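# 工单：老片放映《Skitetholm》声音和字幕越走越偏（已解决，留着备查）

提交人：Rongrong Hou，Vilalis 影迷会放映组
2021年1月16日

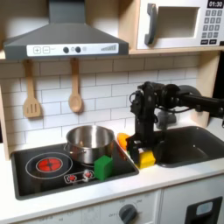
先把情况从头讲一遍，啰嗦的地方请大家多担待，我这个人写东西一向收不住。我们影迷会这个冬天在做线上的"冬夜鬼故事"专题，一部一部放那些老的电视鬼片，黑白的、颗粒很粗的、风声比台词多的那种。轮到《Skitetholm》的时候出了毛病：片子刚开始一切正常，越往后嘴型和声音差得越远，字幕又是另外一个节奏。等到牧师在沼泽边回头那一段，人已经跑出画面了，他的那句"谁在那儿"才慢悠悠地飘过来。聊天区里有会员以为是导演故意的，还夸了一通，我看着真是又好笑又心虚。

片子本身是 Safta Preda 从她自己收藏的录像带转出来的，文件放在我们的 Astach 片库里，放映用的是 Astach 自带的同步播放间。字幕是 Eleri Ellis 做的，她听译了整整两个星期，所以这件事我特别想弄清楚，不想让她白忙。

## 现象

- 开场到第一次敲门：声画都对，字幕也对。
- 片长过半：声音比画面慢，肉眼能看出来。
- 结尾：声音落后得很厉害，字幕反而比画面早。
- 换了三台电脑，两种浏览器，结果一样。
- 同一天试放《Yule》那部短片，完全没有问题。

最后一条很要紧。《Yule》也在同一个片库、同一个播放间里放，它好好的，那就不太像是网络或者播放间的毛病。我当时没想到这一层，还拉着大家重启了一晚上的路由器，现在想想挺对不住各位的。

## 试过的办法

**第一次：清缓存，重进播放间。** 没有变化。

**第二次：在播放器里手动调音频延迟。** 我把声音往前提了 200 毫秒，敲门那一段反倒坏了，后面只好了一小会儿，接着又开始往后掉。固定的偏差可以这样调，可我们这个偏差是会长大的，调到哪里都只对得上那一小段。

**第三次：请 Eleri 把字幕整体往后挪。** 她很耐心地挪了两版，前半部分对了后半部分就错，后半部分对了前半部分又错。她在留言里写："我觉得不是我的字幕有病，是片子有病。"事后看，她说得一点没错，我应该早点听进去的。

**第四次：把文件下载到本地放。** 毛病照旧。到这一步总算可以把播放间排除掉了，我把工单转给了 Siiri Pesonen，她帮我们管技术，以前也修过别的老片子。

## Siiri 的回复

> Rongrong 你好，文件我看过了。图像和声音是分两次处理的，对吧？画面轨道的长度是 86 分钟整，声音轨道比它长出一截。我猜是画面按一种帧率转了，声音还留在原来的速度上。字幕又是照着更早的一版对的时间，所以三样东西各走各的。请问 Safta 还留着最初转录的那份文件吗？千万别再在现在这份上面修了，越修越难回头。

我去问了 Safta。她想了好久，记起来去年 7 月她嫌画面抖，单独把图像拿出来做过一次稳定，导出的时候软件问她要什么帧率，她就顺手点了默认的那个。声音是后来才拼回去的，开头对齐以后听了几分钟，觉得没问题就收工了。换了我，大概也是这么干的。

好消息是最初的那份还在她的旧硬盘里，坏消息是硬盘在她姐姐家。中间等了几天，这里就不细说了，总之谢谢她姐姐。

## 处理步骤

1. Siiri 从最初的文件里取出画面和声音，确认两条轨道从头到尾是对得上的。
2. 画面重新做了稳定，这次锁定原来的帧率导出。
3. 声音一点没动，原样放回去。她问我要不要顺便降噪，我说不要，那点嘶嘶的底噪去掉了，海风就只剩下半口气，这部片子一大半的吓人都在那里头。
4. Eleri 手上的字幕按比例缩放，再逐段核对。她另外改了 30 处译文，说是反正都打开了，不改睡不着。
5. 新文件上传到 Astach，旧文件改名后移进存档夹，没有删。

核对的时候抽看了四个地方：第一次敲门、旅店里念信、沼泽边回头、最后关灯。念信那段最难对，演员背对镜头，只能看他肩膀的起伏。Siiri 看了好几遍，说对上了，我们就信她。

## 复测

Catherine Farquharson 帮忙当观众，用她那台很慢的旧笔记本从头看到尾。她的反馈我原样贴在这里：

> 全片同步，字幕没有提前也没有落后。40 分钟左右的地方画面闪了一下，我倒回去看，那是原片换卷的痕迹，不是故障。另外，嘴型对上以后，牧师这个角色比我第一次看的时候可怜多了，上回我还以为他是个傻子。

我很赞同她后面那句。这种老电视片预算少，妖怪没几个镜头，全靠人物说话时的那一点迟疑撑着。声音一错位，迟疑就全成了迟钝，看起来自然不吓人，还有点滑稽。上次放完有几位会员给的评价很低，我想请大家有空再看一遍，分数可以重新打。

## 以后的约定

- 自己转录的片子，先看一下画面和声音两条轨道的长度是不是一样，再上传。
- 检查同步，开头、中间、结尾都要看，只看开头不算。
- 最初的文件请留一份，哪怕占地方。
- 偏差如果越来越大，别调延迟，直接在这里开工单。

状态：已解决。重放的时间等 Catherine 排好以后会另发通知。

补一句，有人问《Skitetholm》片尾那段黑屏里的脚步声是不是也算同步问题。不算，原带就是那样的，Safta 确认过了。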